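Clakmont gripper throwing forks - stopped the cell, looking for ideas

Forum > Grippers and end effectors > Faults

myroslav_h
We have a small cutlery cell on trial in a works canteen kitchen. One arm, a Clakmont two-finger gripper, forks and knives picked from a flat tray and placed in racks. The pick policy was trained in simulation (Burow) and moved over to the real arm with no retraining.

Last shift it let go of a fork halfway through the swing to the rack. The fork went under the front guard and landed on the floor on the side where people walk. No one was hurt. I hit the stop and the cell has been off ever since.

Grip force is set to 45 percent. The log shows the fingers closed on something, position steady, no slip warning, and then the finger gap drops to zero in the middle of the move. No pressure fault, no comms fault. Has anyone seen the Clakmont report a good grip and then lose a thin part?

tallow_lane
Raise the force. 45 is low for polished steel. We run plates of the same thickness at a good deal more than that and they stay put.

pk_rigging
Before anybody raises anything, how did a fork get under the guard? That is the real fault in your post. A gripper will drop parts now and then. The guard is there for when it does.

myroslav_h
There is a gap of 30 mm at the bottom for hosing down. It was in the risk assessment as acceptable for dropped parts. We had thought about things falling, and hadn't thought about things being flung.

pk_rigging
Then the assessment needs redoing before the arm moves again, whatever you find in the gripper. A fork at full swing speed is a fork at full swing speed.

tallow_lane
Agreed it needs closing, but he asked about the gripper. Force first, it takes a minute to try.

farzad_jaf
Where on the fork is it gripping? The force figure doesn't mean much without that. If it takes the handle near the middle, the weight is balanced and you need very little. If it takes one end, the rest of the fork is a lever and the fingers have to fight it through every turn of the wrist.

myroslav_h
It should be the handle. The target in the training was "any stable grasp", but the picks I watched during commissioning were on the handle.

farzad_jaf
"Any stable grasp" worries me. How many did you watch?

myroslav_h
Not enough. I'll go back through the camera clips.

wexcombe
We had something close to this with serving spoons. Different gripper, same complaint, good grip and then gone. It was grease on the finger pads in our case. Cleaned them every break and it stopped. Have you looked at the pads?

myroslav_h
Pads were clean and dry when I looked after the stop. I wiped them with a white cloth and nothing came off. I'd rather it was grease.

myroslav_h
Went through the clips. There are seven drops or near drops in the whole trial that I can find, counting the one that got out. In six of them the gripper has the fork by the tines. The other one is blurred and I can't tell.

So Farzad was right to ask. Most of the picks are fine and on the handle, but when forks lie at certain angles near the edge of the tray it goes for the head.

tallow_lane
Fair enough. Still, more force would have held them.

farzad_jaf
I don't think it would. Tines are not a flat face. You're touching the outer edges of the two outside prongs, or the faces of all of them if the fork is turned the other way, and the pads sit differently each time. Squeeze harder on the edges and the tines bend inwards a little, and the fork rolls. I've seen bent tines come out of a cell that was set up like that, and after that they don't sit in the rack either.

tallow_lane
I've never seen a fork bend in a gripper that size.

farzad_jaf
Cheap canteen forks, yes. Ours went out of shape in a week.

wexcombe
Depends on the fork. Our heavy ones never moved. The light ones from the wholesaler you could bend by looking at them.

pk_rigging
Also if you turn the force up you have put more energy into whatever gets caught between the fingers, and that could be somebody's thumb during cleaning. It goes back in the assessment either way.

myroslav_h
Forks are from Vasconcelos, the light range. I tried one by hand and the outer tines do give.

What I don't follow is why the policy thinks the tines are a good place. In the simulator it scores the same as the handle.

farzad_jaf
What is the fork in the simulator? I mean the contact model. If it's one stiff shape with the friction set high, a head grasp holds perfectly and gets full marks. Nothing in the score tells it otherwise. Look at where the fork is when the fingers close, and then look at what the simulator does with the wrist swing.

myroslav_h
It's a rigid body, one friction value for the whole fork. And the test for success is that the fork is still between the fingers after a slow lift. There is no fast swing in the training at all. The swing was added on our side when we joined the pick to the rack program.

farzad_jaf
That would do it.

grenfold
Different view. I would not blame the simulator. It was asked to lift a fork and it lifted a fork. Whoever bolted a fast move onto the end changed the task and didn't test the new one. No offence meant.

myroslav_h
None taken, I was the one who did it. I'd still like the simulator to know that a fork bends.

grenfold
You can add that, and it will find some other thing you left out. Slow the swing, check the grasp with the camera before moving, reject anything on the head. That's three lines in the cell program and you can test every one of them on the real arm.

farzad_jaf
Do both. The check catches the bad ones, but if the policy keeps choosing tines you will be rejecting all day and the tray never empties.

tallow_lane
I'll give way on the force. Does the Clakmont have a mid-move loss signal? Ours trips the arm if the gap changes while it's carrying.

myroslav_h
It has one and it was switched off. The default is off. It's on now. It would not have kept the fork in the fingers, but the arm would have stopped, and I'd have had a proper fault code in place of a search through clips.

pk_rigging
And the gap under the guard?

myroslav_h
Closed with a hinged strip that drops down by its own weight and lifts for hosing. The door switch covers it, so the arm won't run with the strip up. The site safety lead has to sign it before we power on.

wexcombe
Post the write-up when you have it, please. We're about to put knives through ours and I'd sooner read it first.

myroslav_h
Write-up below, with a render from the Burow set of the kind of pick I mean. Anyone can use it.

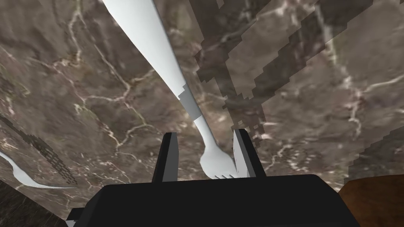 Judholm, January

Fork released during transfer, cutlery cell on trial. Written by Myroslav Hrytsenko, read over by Farzad Jafarzadeh.

The gripper closed with the head of the fork between the fingers and the handle sticking out away from them. The simulated training counted a grasp of this type as a success. On the real arm the light forks did not hold that way through the wrist turn.

Changes made: swing speed cut until the retest is finished. Camera check on grasp position before the move, head grasps put back in the tray. Loss signal switched on. Guard gap closed and tied to the door switch. Grip force left at 45 percent.

Still open: retraining with the wrist swing included and a lower friction value on the tines. The blurred clip has not been explained and I have left it down as unknown. Knives stay out of the cell until the retest is signed.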